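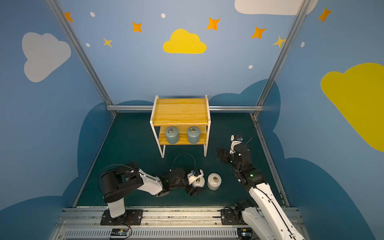 Trulura Manipulation Group — Shared Equipment

Zirnach Two-Arm Station

The Zirnach station is a tabletop enclosure with two robot arms, used for recording demonstrations of handling tasks. An operator drives both arms by hand from a pair of leader arms outside the enclosure, and the station stores what the cameras saw along with joint positions and gripper opening. The recordings go into the training sets for our imitation learning projects. The station can be booked by any project in the group, and by outside partners through a project lead.

Current status: in service. Page last revised February 2018.

Arms and frame

Both arms are carried on the front rail of an aluminum extrusion frame, one toward each side. Each ends in a gripper with white finger parts. The usable area is the dark teal-green floor panel, and both arms can reach the middle of it. The far corners can be reached by one arm only, so tasks that need a handoff should be laid out near the center.

The walls are light blue with painted clouds, stars and dots. Please do not cover, clean off or repaint any part of them during a collection. Recordings made against a changed wall have to be filed as a separate set.

The control boards are mounted at the front. Keep drinks and loose hardware off the rail. Cables run over the arm joints and need slack; check them before homing, and again if an arm has been turned far around its base.

Fixed camera

The station has one fixed camera for the overall view, recording at 30 frames per second. It is locked in place and calibrated to the floor panel. If it gets bumped, stop recording and run the calibration routine in Prinlow before going on. Do not try to line it up by eye.

Software

Collection is run in Prinlow. The operator picks a task, resets the objects, starts the episode with the foot pedal and ends it the same way. Each episode is then marked good, bad or unsure. Unsure episodes are kept and looked at later by a second operator. Bad episodes are kept too — the failure sets are built from them, so do not delete anything at the station.

Files are written to the local disk and copied to the Agyeman server overnight. The local disk holds up to 80 hours of recording. Prinlow shows a warning when space is low, and it will not start a new episode if the disk is full.

Tasks set up on this station

Weights and shelf. A small two-tier shelf with wooden boards and a white metal frame stands in the center of the floor. The objects are cylindrical weights with a brass-colored ring handle on top. The operator picks weights up from the floor and places them on the lower board. A weight may be gripped by the body or by the ring, but choose one and keep to it for the whole episode. Placement on the lower board is the hard part, as the top board limits how far the gripper can come down from above. Most operators go in from the front at a low angle. The shelf should stand level on its curved legs before every episode.

The weights come in more than one shade of gray. Shade is not part of the task and does not need to be matched.

Weights and shelf, reverse. Same objects, starting on the shelf and ending on the floor in front of it.

Handoff. One arm picks up a weight, passes it to the other arm, and the second arm sets it down. This one is slow to learn. New operators should finish the shelf task first.

The current release of the shelf set has 3,745 episodes, counting both directions. Handoff episodes are stored separately and have not been released.

Collecting well

Vary the starting positions. A policy trained on weights that always begin in the same spot will reach for that spot no matter where they are. Move the idle arm clear of the shelf, but do not park it in exactly the same pose each time. Work at a steady pace, and if a grasp slips, let go and try again within the same episode. Recoveries are useful.

Booking

Sessions are 2 hours long, including setup and reset. New operators need the station introduction, which is next offered in March. Bookings are made on the group equipment calendar under "Zirnach". Leave both arms in the rest position with the power off, and write any fault in the station log, even if it cleared after a restart.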